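From: Citlali Zepeda
Date: March 25, 2023
Subject: Re: [furkora-users] planner slow with two arms

> After updating Furkora, my two-arm plans take 23 seconds.
> Same config as before. Am I missing a flag?

Hi, and thank you for writing in — I lost a good evening to this one myself! The new version checks every link of one arm against every link of the other, so my setup went up to 132 pairs. 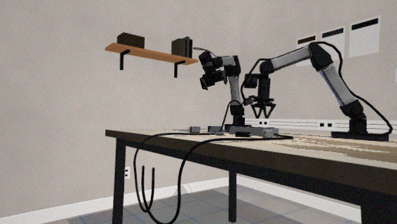 Try listing the pairs that can never touch, base to base for a start, in the skip file. My plans came down to about 8 seconds, and I'm sure there's more to gain. Do send me your file if it still drags.

Warmly,
Citlali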